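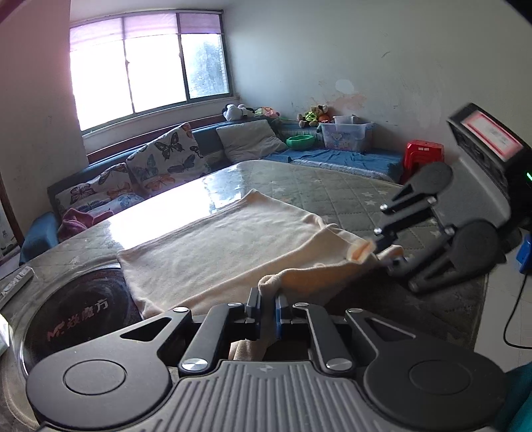

Figure 3. Cream fleece on the quilted, film-covered surface, with one side folded over along a diagonal crease.

4.2 Fold retention on padded surfaces

The fabric used in this part of the study was a soft cream fleece with hemmed edges. Thick pile resists a sharp crease, and a fold made in it tends to open again at the corners. We therefore recorded two quantities for each fold: the height of the raised edge and the distance between matched hems. Fold height was read at 12 points along the crease.

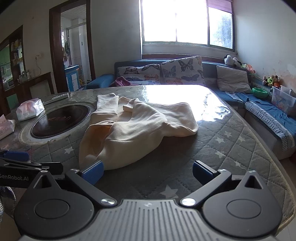

Hems were the main source of error. A rolled hem is stiffer than the cloth beside it and lifts the layer above — an effect already noted by Baird for heavier blankets. Of the 177 folds retained for analysis, those made parallel to a hem gave the lowest spread in height. Diagonal folds gave the highest.

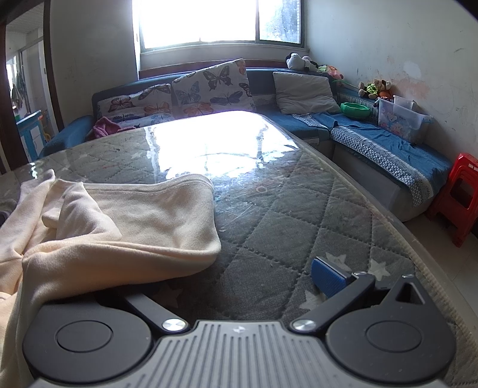 The support also matters. Quilting leaves shallow hollows under the cloth, while a plastic cover lowers friction and lets the bottom layer creep. Both effects were treated as fixed within a setting and were not modelled separately. Section 4.3 repeats the measurements on a hard, flat board.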